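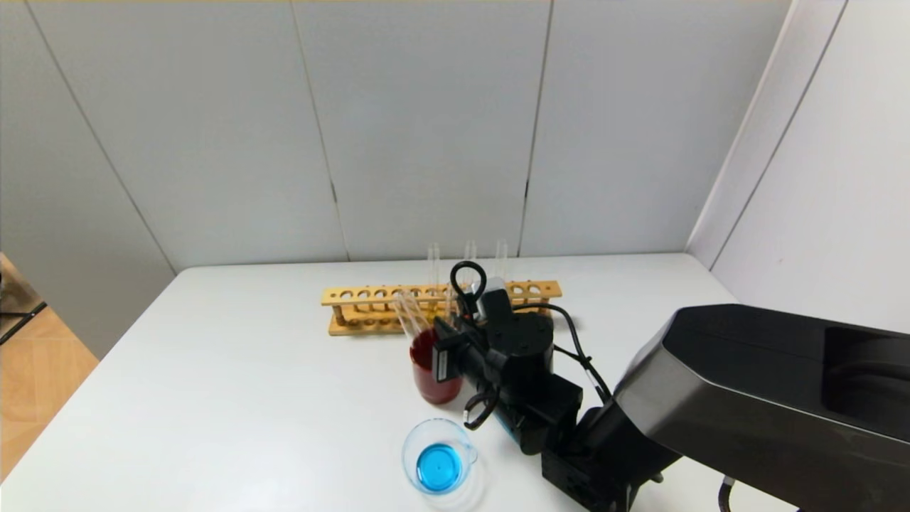
Fleswood Test Tube Rack

Home › Classroom and Kitchen Science › Racks and Stands

The Fleswood is the rack we reach for ourselves, and it has been in our little catalog longer than almost anything else. It's a plain wooden rack for standard glass test tubes, sanded by hand and left without varnish, and it will sit just as happily on a school bench as on the kitchen counter next to the toaster. We sell a good many to science teachers, as you'd expect, but also to people who root plant cuttings, people who sort beads, and one very nice customer who keeps her saffron and vanilla beans in hers (she sent us a lovely letter about it in September!).

Shahab Najafi drew up the first one for his daughter's school, where the old wire racks had a habit of tipping over whenever somebody bumped the bench. He wanted something with a bit of weight at the bottom and holes that a ten-year-old could find without looking too hard. The version we sell today is very nearly the same, except that we've softened the corners and gone up a little in the thickness of the base.

Choosing your wood

You can have the Fleswood in beech or maple. Beech is the paler of the two in our current batch and costs a little less. Maple is harder and shrugs off dents, so it's the one we suggest for classrooms where things get dropped. Both will darken over the years, and food coloring will leave a mark if you let it sit — we rather like the marks, but if you don't, a light rub with fine sandpaper takes most of them away.

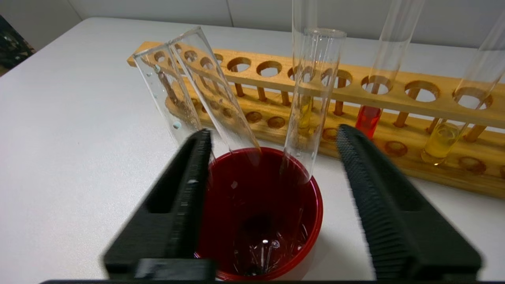
Looking after it

Please don't put it in the dishwasher. A damp cloth and a drop of dish soap will do, and then let it dry standing on its end so the air can get through the holes. If the wood starts to look thirsty, give it a thin coat of Pulis board oil and leave it overnight. Keep it off radiators and out of sunny windows, where even good beech can cup.

What comes in the box

1 Fleswood rack, assembled
2 spare rubber feet
1 care card

Glass tubes are sold separately. The Tukunent set has 15 tubes and goes nicely with this rack, and the Ebrahimi cleaning brush fits them all the way to the bottom. 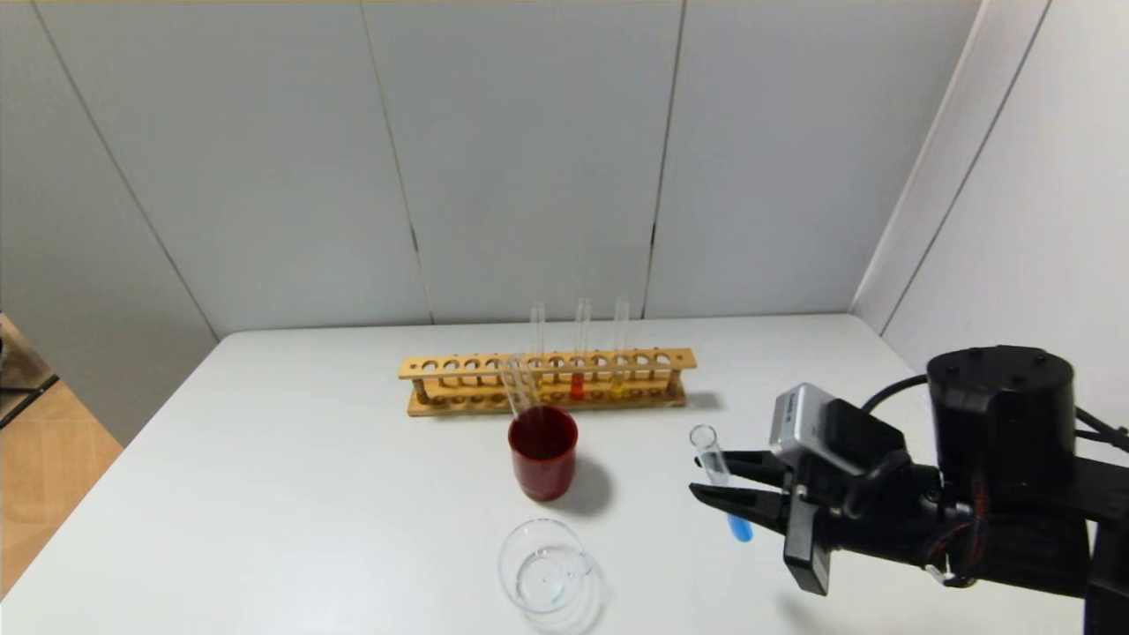
Shipping and returns

We pack orders every morning except Tuesday, when the shop is closed. Most parcels reach you within 7 days. If the rack isn't right for you, send it back unused within a month and we'll refund the price of it, and if it arrives with a crack or a loose joint just write to us with your order number and we'll put a new one in the mail.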